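Etthorpe Folding Project: Questions We Get a Lot

What are you collecting?
Short recordings of a person guiding a robot arm through a cloth task: finding an edge, lifting a corner, folding, smoothing. Each recording is one example for the learning system, and we call it an episode. Our first set, Raju, has 200 of them and we're thrilled with how varied it is!

Why cloth?
It never lies the same way twice! A block has a handful of ways to sit on a table, but fabric bunches, hides its own corners and slides over itself. Hems are our favorite part, with a stitched line and a folded edge so close together. 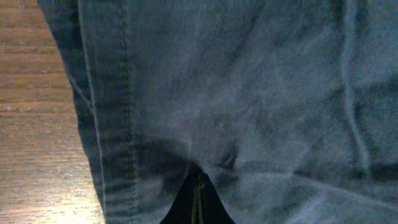
Layers are the hard bit. Closing on the top one and leaving the one under it alone takes a light touch, and new operators usually need 30 practice tries before we start saving their work.

Do you keep the failed tries?
Yes, with a label! A dropped corner followed by a good recovery is gold to us. We only throw out episodes where the recording itself broke.

How long is a session?
Nine episodes, then a break. Tired hands make sloppy examples.

Can I bring my own fabric?
Please do! Old shirts, curtains, dish towels, anything clean and without pins. Thick and stretchy pieces are what we're short of (the Vorkby site has the same problem).

When does the next set open?
Kirimberg, the second set, opens in January.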